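Last updated: 27 November 2022

Re: [sandwich-list] Toast one side only, and the lettuce question
Posted 27 November 2022 by Naima Radwan

> I've been doing it the Pultar way since February and I won't go back.
> You toast ONE slice and leave the other one plain. The lettuce goes
> straight onto the plain slice, dry, before anything else, and it makes
> a seal. Nothing gets through it. You can pack that sandwich at six in
> the morning and eat it at one and the bread is as good as when you cut
> it. Henríquez says the same in the Sollness handout, and they tested
> it with 30 people.
>
> Also you should buy whole heads and never bagged. The bagged stuff
> has no ruffle and the ruffle is what holds the tomato.

I've read this three times now and I'd like to go through it slowly, because half the list seems to have signed up already.

First, the seal. A lettuce leaf is not a raincoat. It has a rib down the middle that stands up off the bread, and a frilly edge that doesn't lie flat on anything. Whatever runs off a tomato will find the low spot, and the low spot on a green leaf lettuce is along the rib, straight down to the crust. If you want something between tomato and bread that keeps the wet out, use butter, all the way to the corners. My grandmother did this and she had no handout.

Second, the 30 people. I have the Sollness handout here. It's two pages. It says 30 people were given sandwiches and "most preferred" the ones with lettuce at the bottom. Most preferred them to what? It doesn't say whether the other sandwiches had lettuce on top or no lettuce at all. It doesn't say how long they'd been sitting. If someone hands me a sandwich with lettuce and a sandwich without, I will also prefer the lettuce, and that tells you I like lettuce.

Third, one slice toasted. This is the part I was ready to believe, so I tried it properly. I made lunch this way on 27 days, not in a row, and wrote down what I thought of each one before looking at the earlier notes. Same white bread from the same shop, same green leaf, tomato, a little salt, mayonnaise on the toasted side. Packed in the morning, eaten at noon or a bit after.

What I found is that the toasted slice goes leathery. It doesn't go soggy, I'll give the Pultar people that. But by noon it has stopped being toast and become something you have to tug at, and when you tug, the filling slides out the other end. The plain slice was fine on the days when I'd dried the lettuce well and not fine on the days when I hadn't. That was the biggest difference in the whole notebook, and it has nothing to do with who goes on top of whom.

So if you want my method, for what it's worth:

Wash the leaf, shake it hard over the sink, then lay it on a dish towel and roll the towel up. Leave it rolled while you do everything else. Ten minutes is better than five.

Toast only if you're eating right away. Let the slice stand on its edge for a minute before you build on it. If you lay it flat on a plate it steams its own underside, and then people write to this list to complain about their toaster.

Salt the tomato on a separate plate and pour off what comes out.

As for the order, do as you please. On a plate at home I put the leaf over the bread with the frill hanging out past the crust, because I like the look of it, and I'm not going to claim any more for it than that.

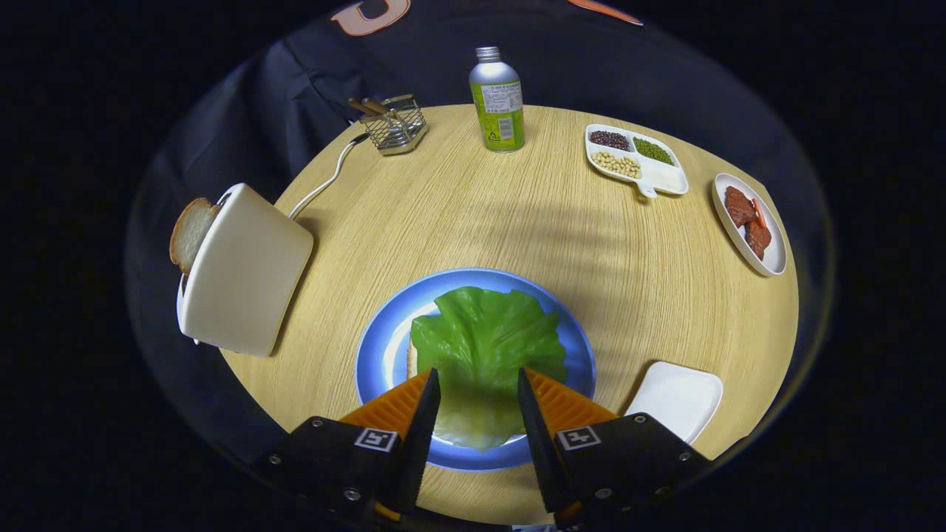 Zultemside's answer, when I sent all this over before posting, was that I'd been using the wrong bread, that a soft white slice was never going to stand up to seven hours in a box whatever you put on it, and that I should run the whole thing again with a day-old sourdough before I went around calling the seal a myth.

Fair enough on the bread. I don't agree that it lets the seal off the hook. The original claim was about lunch, for anybody, with no mention of sourdough, and most of us buy the soft white stuff. If a method only works with bread that would have held up anyway, I don't see what the lettuce is being given credit for.

I also want to say something about the whole-heads-only rule. A head costs more where I live, and I end up throwing out the outer leaves. Bagged leaf is often wet in the bottom of the bag, so take from the top and roll it in the towel like any other. As for the ruffle "holding the tomato" -- I had tomatoes slide off ruffled leaves all through the trial. They're slippery on both sides.

I'm willing to be shown. If somebody wants to do the top-or-bottom comparison with the same bread, the same drying and the same hours in the box, and have another person eat them without being told which is which, I'll read every word of it. Please weigh the slices before and after if you have a scale. The handout didn't.

Naima

Comments (4)

pressed_rye
Butter to the corners, yes. Mayonnaise does the same job if you're not stingy with it.

Odile T.
Been rolling lettuce in a towel for years and my kids still pick it out. Would like to see a trial on that.

benchlunch
You kept notes on 27 sandwiches and never tried packing the lettuce separately? I carry mine in its own little box and put it in when I sit down. No seal needed, no argument needed.

pressed_rye
@benchlunch then you need two boxes.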